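# Cloths and covers: common questions

**Can I use any cloth to cover the table?**

Yes, as long as it hangs over the edge on every side. We use plain black ones for most tables at Maver.

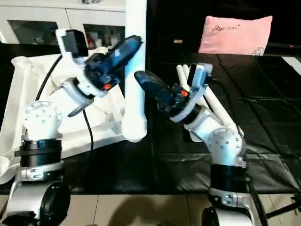 Black cloths go in the dark wash and white ones are kept apart. Please don't fold the two together. A white cloth left crumpled on top of a black one picks up fluff, so shake it out before it goes back on the shelf.

**What about the black mesh?**

Mesh is washed cold, in a net bag, and hung up – never tumble dried.
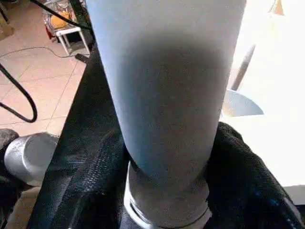
*Black mesh bunched against a metal base ring, tiled floor behind.*

**Do white sheets need ironing?**

No. Smooth them by hand and fold them in 4. 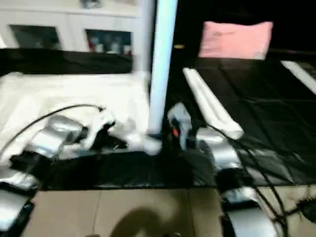
If a sheet is still badly creased, hang it overnight and try again.

**Who do I ask about a missing cloth?**

Fongchan Kaewmanee keeps the list. We have 158 cloths in all, and replacements are ordered in November.
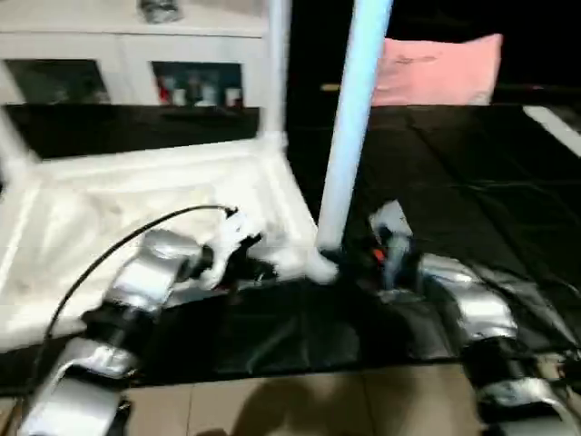
Torn ones can be handed to her as well.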